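Hikent store replaces cardboard tube boxes with lidded racks

The sample store at Hikent has finished moving its small tubes out of cardboard boxes and into plastic racks with hinged lids. The changeover began in December and covered 846 tubes held on open shelving and in two upright freezers. Bokano, which runs the store for a group of water and soil testing laboratories in Flasville, said normal issue of samples resumed on Sunday.

The old boxes were made of coated card with a loose divider. They were cheap and stacked well when new, but the dividers softened after repeated trips in and out of the freezers, and the printed numbers on the lids wore away. An internal check last year found 99 tubes standing in a position other than the one entered in the store's register. All were traced, four of them only after the full contents of a shelf had been taken out and read one by one.

"A tube in the wrong hole is a lost tube until somebody has the time to look for it," said Birsen Işık, who manages the store. "We were spending whole mornings on that. The box has to hold the tube upright, and it has to have a front and a back that you can tell apart."

The replacement is a grid of round holes seated in a clear plastic box. The lid is also clear and opens on a hinge, so it stays with its own rack while tubes are put in or taken out. With the card boxes, lids were lifted off and set down on the bench, and were sometimes put back on the wrong box. Because most of the information was written on the lid, the error then travelled with it.

Colour is used to separate the stock. Purple racks are for tubes awaiting a first reading. Other colours have been set aside for repeat readings, reference material and tubes due for disposal. Staff are asked not to mix colours within a shelf, even where there is space.

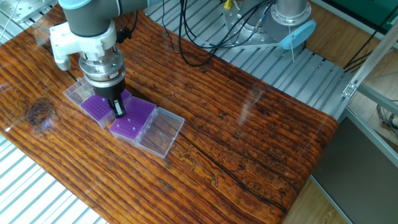

Two of the purple racks with their lids open. A few white tubes stand near the front of the right-hand rack.

The transfer was done one box at a time. Each card box was brought to the table with its register sheet and an open rack. Tubes were moved in register order, starting from the marked corner, and the code on each was read aloud and ticked before the next was lifted. A box was closed only when the count on the sheet matched the count in the rack. Where the two differed, the work stopped and the box went back to the shelf with a red slip.

Frozen tubes were handled separately. They were limited to a short spell at room temperature, and any box that could not be completed in that time was returned to the freezer and finished later in the day. Işık said this rule accounted for most of the delay against the original plan, which had allowed three weeks for the whole job.

Lids caused some trouble early on. When opened fully they take up nearly as much table as the rack itself, and two racks placed square to each other left little room for the register sheet. The working instructions now ask for racks to be set down so that neither lid lies over the neighbouring holes. Part-filled racks are to be closed before they are carried, including between the table and the shelf beside it.

Labels have moved from the lid to the base. Each rack carries one printed label on the short side, facing the aisle, with the rack number and the first and last tube codes. A second label fixed inside the lid was tried and dropped, as it hid part of the grid and came loose in the freezer.

The racks were bought through Dönmez, a laboratory supplier, in a single order that also included spare lids. Bokano did not give the cost. It said the racks can be washed and used again, and that a cracked lid can be replaced without emptying the grid.

Not all the old boxes have gone. A further 223 tubes, mostly of a wider type that does not fit the new holes, remain in card on the lower shelves. A rack with larger holes is being tested for these, but the sample supplied was too tall for the freezer drawers and has been sent back. Until a suitable size is found, the wider tubes will be checked against the register every month.

Laboratories sending tubes to Hikent do not need to change their own packing. They are asked to write the tube code on the side as well as the cap, and to enclose a list in the same order as the tubes. Deliveries without a list will be accepted but held at the desk until one has been supplied.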